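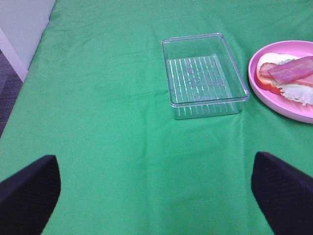 Workshop notebook, September
Monday, started 8:15

Gornirer hand-wind on the bench again. Same complaint as last time, gains in the morning and loses by evening. Owner wears it on the left, takes it off at night and lays it dial up.

Timegrapher before touching anything, full wind: dial up +19, dial down +15, crown down +3. Amplitude in dial up was good, crown down noticeably weaker. Beat error small enough to leave alone.

Let the mainspring run down and pulled the movement. Case gasket is flat and has taken a set, so that gets replaced whatever else happens. Dial feet fine. Old oil on the third wheel upper jewel has gone brown and crept onto the bridge. Escape wheel jewels nearly dry.

Full strip then. Put the parts through the Doucette machine on the long cycle. Rinse two is getting tired, change it before the next job.

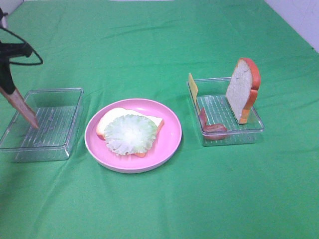 Green cloth, Monday morning.

Notes on the balance. Hairspring looked flat from the side and centered from above. Outer coil was touching one regulator pin at rest instead of sitting between them. Somebody has pinched the pins at some point, there are plier marks on one. Opened them very slightly and recentered the coil. That alone could explain a good part of the spread between positions.

Pivots checked under the scope. Lower one has a faint ring on it. Burnished it lightly and it cleaned up. Did not go further. If the crown down figure is still poor after a week, look at the lower cap jewel again.

Mainspring: the one that came out was set and a little too wide for the barrel. Fitted a Welter spring from the drawer. Check the drawer label, the height on the packet and the height on the label do not agree. I went by the packet and measured to be sure.

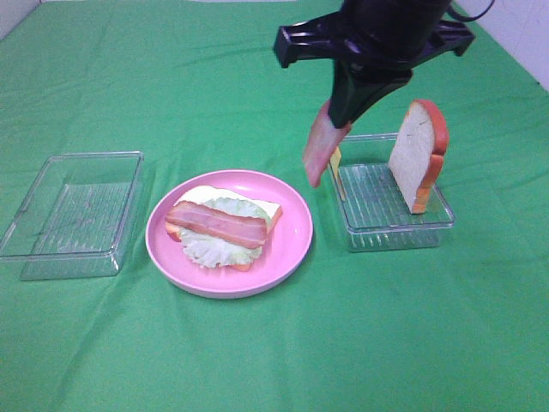

Bread, lettuce and bacon on the pink plate.

Reassembly after lunch. Train ran free with no power on it, with a small recoil at the end. Pallet fork in, locks look even. Oiled the stones and left the fork pivots dry as usual.

Crown wheel screw is left-handed on this caliber. Writing it down again as the slot is already chewed from a previous attempt, and there is only one spare.

First readings after assembly are not worth recording. Left it on the holder for an hour and tried again: spread between the positions is much tighter and amplitude crown down has come up. Regulator moved a hair toward slow.

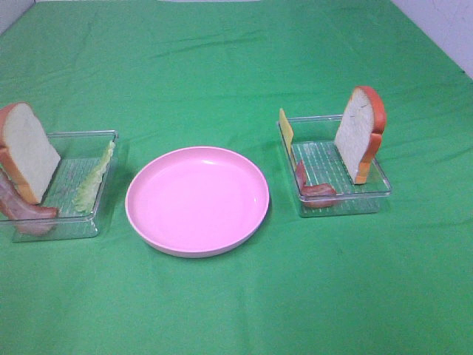 Left to do on this one: new gasket, pressure test, clean the bracelet, hands back on. The minute hand is loose on the cannon pinion and wants closing a touch. Don't polish the case. The ticket says so and the lugs are still sharp.

Gitby diver, ticket 51, is waiting on a crown tube. Supplier sent the wrong thread. Sent it back.

Order: gaskets, pegwood, rinse, one crown wheel screw if they will sell it singly.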